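4.2 Vorführung am Tag der offenen Tür

Die Vorführung im April war der erste Anlass, bei dem das System außerhalb der Arbeitsgruppe gezeigt wurde. Als Umgebung diente der simulierte Raum Lesberg, in dem auch die Versuche aus Abschnitt 4.1 gelaufen sind.

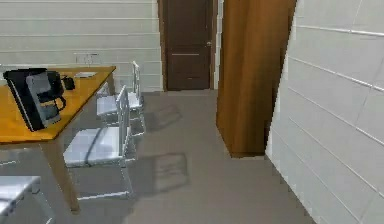 Abbildung 3: Simulierter Raum Lesberg mit Tisch, Kaffeemaschine und weißen Stühlen.

Für die Besucher standen zwei Arbeitsplätze bereit. Am ersten konnten sie dem Planer Farouk eine Anweisung in freier Formulierung geben, am zweiten lief die Ausführung in der Simulationsumgebung Zurgate auf einem großen Bildschirm mit. Zwischen beiden Plätzen lag eine Strecke von wenigen Metern, sodass die Gruppen in der Regel erst die Eingabe verfolgten und dann hinübergingen. Eine Führung dauerte 30 Minuten. Die Leitung hatte Florin Dobre, der auch die Fragen zum Planer beantwortete.

Die Aufgaben waren auf den Tischbereich beschränkt. Vorgegeben war lediglich, dass sich eine Anweisung auf die Kaffeemaschine, auf einen anderen Gegenstand auf der Tischplatte oder auf einen der Stühle beziehen sollte. Türen und angrenzende Räume waren ausgenommen, weil die Navigation durch Durchgänge zum Zeitpunkt der Vorführung noch nicht in den Planer eingebunden war. Trotzdem bezogen sich mehrere Anweisungen auf die Tür im Hintergrund. Farouk wies diese Anweisungen zurück und nannte den Grund in einem kurzen Satz. Das Verhalten war so vorgesehen, wurde von den Besuchern aber häufig als Fehler verstanden.

Insgesamt wurden 65 Anweisungen aufgezeichnet. Davon führten 30 ohne weitere Rückfrage zu einem vollständigen Plan. Bei den übrigen fragte das System entweder nach oder lehnte die Anweisung ab. Die häufigste Ursache für eine Rückfrage war ein unklarer Bezug. Wer etwa schrieb, der Stuhl solle an den Tisch gerückt werden, meinte meist den vordersten. Für den Planer kamen jedoch alle Stühle auf derselben Tischseite in Frage, zumal sie im Aussehen übereinstimmen. Auch Wendungen wie »das da hinten auf dem Tisch« waren ohne Zeigegeste nicht aufzulösen.

Neben der Ausführung wurde das Modul Warum vorgestellt. Es gibt zu jedem Schritt eines Plans eine Begründung in Textform aus und war auf dem zweiten Bildschirm dauerhaft eingeblendet. Die Texte wurden gelesen, allerdings vor allem dann, wenn die Ausführung anders verlief als erwartet. Bei glattem Ablauf achteten die meisten auf die Bewegung im Raum. Einige Besucher wünschten sich kürzere Begründungen; in der damaligen Fassung enthielt der Text noch die vollständigen Objektbezeichnungen aus dem Szenenmodell und war für Außenstehende stellenweise schwer verständlich.

An zwei Stellen musste die Vorführung unterbrochen werden. Im ersten Fall verlor Zurgate die Verbindung zum Planer und wurde neu gestartet. Im zweiten Fall hatte eine Besuchergruppe mehrere Anweisungen kurz hintereinander abgeschickt — die Warteschlange verarbeitete sie zwar in der richtigen Reihenfolge, der Bildschirm zeigte aber noch die Begründungen des vorherigen Plans. Der Fehler lag in der Anzeige und ist inzwischen behoben. Die betroffenen Anweisungen sind in der Auswertung enthalten, da der Plan selbst jeweils korrekt zugeordnet war.

Für die Auswertung ist zu beachten, dass die Besucher einander zusahen. Spätere Eingaben innerhalb einer Gruppe übernahmen oft Formulierungen, die zuvor funktioniert hatten. Der Anteil der ohne Rückfrage geplanten Anweisungen lässt sich deshalb nicht unmittelbar mit den Werten aus Abschnitt 4.1 vergleichen, wo jede Person allein am Arbeitsplatz saß. Die aufgezeichneten Eingaben wurden ohne Angaben zur Person gespeichert. Eine Zuordnung zu einzelnen Gruppen ist nur über die Uhrzeit möglich und wurde für die Fehleranalyse in Abschnitt 4.3 verwendet.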